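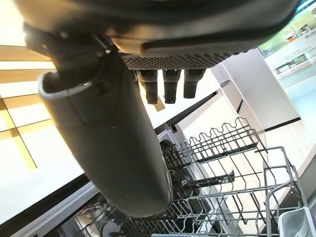
Une pince à trois doigts suffit-elle pour manipuler de la vaisselle autour d'un lave-vaisselle domestique ?
Pour les gobelets, les bols et les assiettes creuses, oui dans la majorité des cas ; pour les couverts et les assiettes plates serrées dans leurs logements, une pince parallèle à mors fins reste préférable.

Test : pince Gidey à trois doigts
Par Carola Kohlhase – 17 février 2022

La Gidey a été montée sur notre bras Rendale à la place de la pince parallèle Zilex que nous utilisons depuis juillet. Le changement d'outil demande une bride d'adaptation, livrée, et 4 vis. Le connecteur est orienté vers l'arrière du poignet, ce qui impose un rayon de courbure assez serré au câble. Keyvan Bagheri a fini par imprimer un guide coudé.

Protocole
Même cuisine d'essai, même lave-vaisselle, mêmes objets pour les deux pinces : gobelets à paroi lisse, bols, assiettes, couverts en vrac dans le panier. Au total 162 prises avec la Gidey, pilotées en téléopération. La vitesse du bras est bridée et la consigne d'effort reste au réglage d'usine, sauf mention contraire.

Prise
Sur un cylindre, le contact se répartit bien et l'objet pivote peu lorsqu'on incline le poignet. Avec la Zilex, un gobelet mat saisi près du bord tournait souvent entre les mors dès que l'on dépassait l'horizontale. Les bols passent également, à condition de ralentir la fermeture : à vitesse nominale, le premier doigt en contact pousse l'objet avant que les autres n'arrivent.

Les couverts sont le point faible. Les extrémités arrondies glissent sur un manche de fourchette et ne descendent pas assez loin entre deux parois du panier. Mitiku Hailu a essayé des embouts plus étroits, avec un gain réel mais une usure rapide.

Encombrement
Le carter est large. Au-dessus du panier inférieur, il faut surveiller les rangées de picots et le bord de la cuve, surtout en approche oblique. Nous avons accroché un picot à plusieurs reprises, sans dommage. Le modèle de collision fourni par Gidey ne comprend pas la bride : il faut l'ajouter à la main dans le planificateur.

Caméra de poignet
La Gromis fixée sous le poignet voit les doigts et l'objet tenu, mais un gobelet pris en biais masque une bonne partie du panier. Le contre-jour d'une baie vitrée perturbe aussi l'exposition automatique. Nous travaillons maintenant en exposition fixe, avec une seconde vue déportée pour la dépose.

Contrôleur
Interface sobre, documentation correcte. La latence de commande varie au démarrage, puis se stabilise. Le micrologiciel 2 corrige la perte de référence après un arrêt d'urgence – à installer avant toute chose.

Prix
Environ 600 euros de plus que la Zilex, bride comprise. L'écart se justifie pour des objets ronds. Pour un poste où les couverts dominent, nous garderions la Zilex. Les essais avec de la verrerie à pied ne sont pas terminés, les résultats seront ajoutés à cette page.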